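Ticket 97: right hand stops short near furniture bases, and what our floor rules should say about it
Opened by Zachary Sawatzky, Resdale site. Status: closed, with one bit still open (see the end) 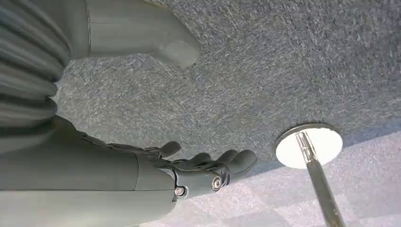

Last changed 12th February

OK, so this one ate most of my afternoon and I want it written down before I forget the order I did things in.

Symptom first. On the low reach check, the right arm goes down toward the carpet, the hand gets into its half-open pose, and then the whole thing quits with "clearance not met" before the fingers get where they're supposed to go. No crash, no grinding, no weird smell. The left arm runs the same check all day long without a peep. Over at Skidbridge they run the same routine on the same software and they've never had it, so of course I went looking for something wrong with our arm.

What I tried, in order:

Restarted the arm controller. Same stop.

Went over the wrist. There are two screws there, a bigger one by the base of the fingers and a smaller one lower down near the edge of the forearm, and I was really hoping one had backed out (I've been burned by that before!). Put the driver on both and neither would turn. I also ran a fingernail along the casing seam just short of the wrist and couldn't feel a step.

Flexed each finger by hand with the power off, lockout tag on. All four moved fine and came back the same.

Reloaded the Clikwood zone file from backup. Same stop, same spot, and that's when I finally quit picking on the hardware and looked at the floor.

The bright round metal disc with the chrome pole coming out of it was standing right there on the carpet, off past the fingertips. There's plenty of open carpet between it and the hand, so I'd walked by it I don't know how many times and never thought twice. But our zone file has the low reach area marked as clear floor, nothing fixed and nothing standing. The checker saw something it hadn't been told about and stopped. Which is what we asked it to do!

I moved the pole out, ran the check 8 times, and got 8 passes. Put it back and the stop came back on the first run. Good enough for me.

Now the rules part, and this is where I'd like people to read slowly. The Arnardóttir checklist we all work from says "remove loose items from the reach area." I'd bet every one of us reads that as tools, cables, coffee cups. A pole on a base doesn't feel loose, it feels like furniture, so it gets left alone. I think our local copy should say this instead:

"Before any low reach check, the floor inside the marked area is clear of everything that isn't in the zone file, furniture and stands included. If it has to stay, add it to the file and get a second person to sign the change."

And while we're in there, two more things I'd like in writing. Don't shrink the clearance margin to get a pass. I found a note from last year where one of us had cut it almost in half "just for today" and it stayed that way for 4 months. And walk the floor before you open the casing – I did it backwards and lost 2 hours to it.

Reply from Skidbridge, pasted in so it doesn't get lost: they're fine with the wording, but they want "marked area" to mean tape on the carpet and not just a box on the screen. I'm good with that. Tape's ordered.

Still open: the stop message doesn't tell you which object set it off or which side it's on. I've asked for that as a separate request. Until it's in, if you get "clearance not met" on a low reach, look down at the carpet first and add your notes to this ticket, please don't start a new one.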